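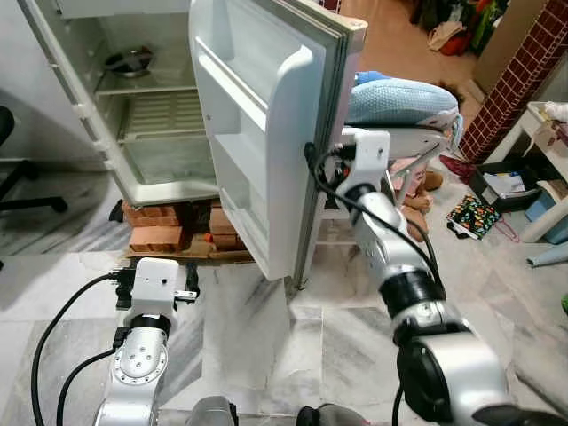 Mestus 가정 발효·보관 기록 데이터

README

김치, 된장, 장아찌, 요구르트처럼 집에서 담가 먹는 음식이 시간이 지나며 어떻게 익어 가는지 적어 모은 데이터입니다. 처음에는 동치미 국물 맛을 비교하려고 만든 표 한 장이었는데, 적다 보니 너무 재미있어서 여기까지 왔습니다! 같은 배추, 같은 소금으로 담가도 집집마다 산도 곡선이 다르게 그려지는 걸 보면 지금도 신기합니다.

구성

기록은 모두 3250건이고, 참여한 집은 54가구입니다. 파일은 두 개로 나뉩니다.

- batches.csv: 담근 음식의 종류, 주재료, 소금 비율, 용기 재질, 담근 달
- readings.csv: 측정 시각, 보관 온도, pH, 맛 메모

두 파일은 batch_id로 이어집니다. 온도는 섭씨, 소금 비율은 주재료 무게 대비 퍼센트입니다. 빈칸은 측정하지 않았다는 뜻이니 0으로 채우지 말아 주세요.

맛 메모

개인적으로 가장 아끼는 열입니다. "톡 쏘는데 끝이 달다", "할머니 댁 맛에 가까워짐" 같은 문장이 적힌 그대로 들어 있어요. 맞춤법도 고치지 않았습니다. 사투리가 꽤 섞여 있어서 형태소 분석기를 돌리면 엉뚱한 결과가 나올 때가 있는데, 그런 줄만 골라 읽어도 한참 즐겁습니다(추천!).

측정 방법

pH는 Deker 휴대용 측정기로 쟀고, 쓰기 전에 표준액 2종으로 보정했습니다. 국물이 적은 음식은 건더기를 갈아 거른 즙을 썼습니다. 온도는 용기 바로 옆 선반에서 잰 값이라 음식 속 온도와는 차이가 날 수 있습니다. 문을 자주 여닫는 저녁 시간대에는 값이 튀기도 하는데, 따로 다듬지 않고 남겨 두었습니다.

알려진 한계

- 4월에 담근 기록이 적습니다. 김장철 쏠림이 심한 편이에요.
- 된장과 간장은 측정 간격이 길어서 초기 변화를 보기 어렵습니다.
- 옹기를 쓰는 집이 적어 용기별 비교에는 조심해 주세요.
- 식품 안전 판단용 자료로는 쓸 수 없습니다.

버전 2에서 바뀐 점

물김치와 백김치를 별도 종류로 나누고, 시각 표기를 24시간제로 통일했습니다. 중복된 batch_id도 정리했습니다. 예전 분류가 필요하면 old_type 열을 보시면 됩니다.

사용 조건

출처를 적으면 수업, 연구, 취미 어디에든 자유롭게 쓰실 수 있습니다. 그래프를 그리셨다면 꼭 보여 주세요. 새 기록도 언제나 환영합니다. 한 통만 적어 보내 주셔도 정말 반갑습니다!

검색어를 입력하세요 검색

문의: Mestus 기록 모임 | © Mestus | 맨 위로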